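Svenja Eder
Gripper build, week 5. Evis has fingers and I have opinions. A thread.

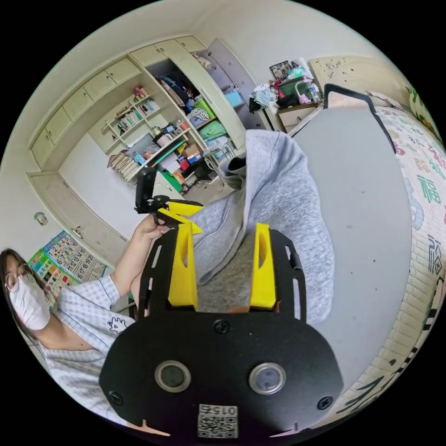
The fingers took longer than the rest of Evis put together. First set was solid, stiff as a ruler, and crushed a muffin. So I cut a slot up each one to let it flex — same yellow, much better manners. Three black screws in the plate, which is two fewer than my drawing wanted. The drawing lost. Workbench is a bed with a gray sheet on it, so every dropped screw rolls straight to whoever is sitting lowest.

2/ Things Evis can pick up as of Saturday: a sock, a sponge, an egg (boiled, I'm not made of money). Things Evis can't: a coin, a grape, its own USB cable.

3/ Eleri Hopkin asked why I don't just buy one. Eleri, I have spent 200 dollars on parts to avoid spending money.

4/ Print settings for the people who asked: 31 percent infill, slots facing up, no supports. I tried supports once. I was picking bits out of the slots with a dental tool until 2 in the morning.

5/ Next is the wiring. If this account goes quiet, check the fuse box.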